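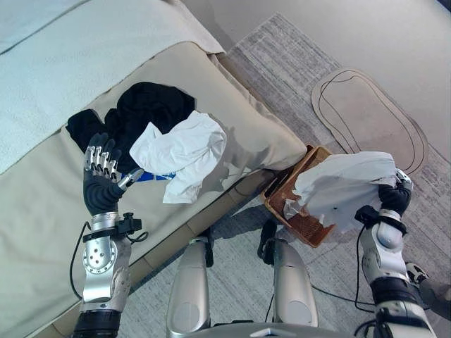
Damp is still the main thing we are dealing with in the Doolan apartments, and most of this report is about damp. Heating second, paperwork third. The advice visits have changed a fair bit since the last report because people don't want a talk about relative humidity, they want someone to look at the room they live in. So we start wherever the household starts. Often it's the laundry – black clothes in a heap on the sofa seat, something white crumpled on top, throw blanket over the back – and from there it's easy to get to where things get dried, which window opens, which one is painted shut. Visits run longer this way. Delwyn thinks worth it. So do I.

Progress report, Doolan Dry Homes, second reporting period
Prepared by Ngaio Brunton, for the Virkolach fund

Where we are

308 home visits done since the start of the project. The target in the grant letter was lower for this stage so we are ahead on visits and behind on repairs, same pattern as last time. The gap is bathroom fans. More on that under Problems.

Four buildings now signed up. The fourth is the brick one behind the bus depot, which took two rounds of letters and then a meeting in the laundry room with the landlord's agent, who wanted to know who pays if a wall gets patched badly. Answer: we do. Put in writing. He signed on the Thursday.

Moisture readings are taken at every visit now, same spots each time: outside wall of the main bedroom, behind the bathroom door, kitchen corner nearest the sink. In the first period we let visitors choose the spot and the numbers couldn't be compared. Our mistake. Those early readings are kept in a separate sheet and not used in anything we send you.

What changed for tenants

Hard to say in one line. The ground floor units in Geslow Court were the worst when we started and are still the worst, but three of the bedrooms that had black mold along the baseboard have been cleaned, sealed and repainted, and at the follow up it had not come back. One had. That unit has a downspout emptying right next to the wall, no amount of paint will fix that. Landlord told, twice.

The loan dehumidifiers are the popular part. We own eight. Could use twice that in winter, none needed in July. Current system is a sign-out book in the Geslow Court office plus a phone call at the end of the loan. People do bring them back. The waiting list goes by moisture reading first and then by whether there's a baby or someone with a chest condition in the home. A couple of complaints about that from people further down the list. I think the order is right and would like to keep it.

Power cost is the thing tenants ask about most. A dehumidifier running all day shows up on the bill, and telling someone it will make the place easier to heat doesn't help when the bill comes first. We have started giving a small credit toward the electric bill for the loan period. It was not in the original budget. Moved from the printing line, which we'd underspent, see Money.

Visits

The visit form is down to a single sheet, both sides. The old one asked for things we never used (age of carpet, number of house plants). Visitors fill it in at the kitchen table with the tenant and leave a carbon copy. Tenants like having the copy. Two used it in a conversation with the landlord that we weren't part of, and got a window fixed each.

Delwyn Harawira trained the new visitors over the fall. Training is an afternoon on the meter, then shadowing until Delwyn is happy. The meter part is easy. Harder is not moving people's stuff. If the reading spot is behind a dresser, ask, and if the answer is no, write "no access" and go on. We had one upset early in the period over a closet that got opened without asking. Apology made in person, tenant still in the program.

Evening slots fill first. We've moved most visits to after 5 p.m. and dropped Monday mornings, when half of them were no-shows.

Problems

Fans. The Tondar fan we specified was out of stock for most of the period, and the substitute the supplier offered needed a wider duct than the older buildings have. We said no. Should have lined up a second model at the start. The order has now been confirmed and the installer has held his rate, but installs will slip into the next period and I don't want to pretend otherwise. If the delivery slips again we'll go with a different fan for the brick building, where the duct size is not a problem, and keep the Tondars for Geslow Court.

The windows painted shut. Much more common than our survey suggested, the survey asked "do your windows open" and people said yes if any of them did. The installer can free most in a few minutes with a putty knife but we can't touch paint in the older units until it's been tested for lead. Testing is a landlord cost by agreement. Slow. One landlord has done it, the others are "looking at quotes".

Staffing. Lost our part-time scheduler in January and I did it myself for a while, badly. Two double bookings and one visit nobody turned up for. Position is filled now, same hours.

Data. The laptop with the visit sheet on it died. Nothing lost except one week of readings, which we re-entered from the carbons. There is now a backup. Yes I know.

Money

Spending is under budget overall, nearly all of it the fans. The fan money is committed, so please don't read it as savings. The one change we made without asking first was the $3,000 moved from printing to electric bill credits. Your guidelines allow moves of that size between lines but I'd prefer you hear it from me than find it in the table. If you'd rather we hadn't, tell me and we'll cover the rest of the winter some other way.

Printing was underspent because the booklet was dropped. We had a draft, and Delwyn tried it on a few households and they were polite about it. A fridge card with the same content in large type does the job. English and Spanish done, Vietnamese being checked.

Mileage is over by a little. The meter has to go back to the office between visitors, we only have the one good one. A second meter would pay for itself in gas, I'd like to discuss adding it to next period.

Next period

Fans in, first Geslow Court then the brick building. Follow-up readings in every unit that had a repair, same spots, same time of day where we can. Get the downspout moved – I will go and stand in the landlord's office if I have to.

Write up the lead testing problem properly so the city housing people can see it, they've asked for something short. Recruit two more visitors, ideally living in the buildings.

Also want to look at the shared laundry rooms. Dryers in two of the buildings are out of order more than they work and when they're down everybody drys indoors, which shows in the readings. It's outside our scope as written. Not asking for money for it yet, only for permission to spend some staff time finding out who owns the machines and what the service contract says.

Things I need from you

A yes or no on the second meter. A yes or no on the laundry room time. And a decision on whether the final report can come four weeks later than planned, so it has a full heating season's readings in it. The installer's invoice and the readings sheet are attached, the budget table is coming separately from our bookkeeper, probaly by Thursday.

Ngaio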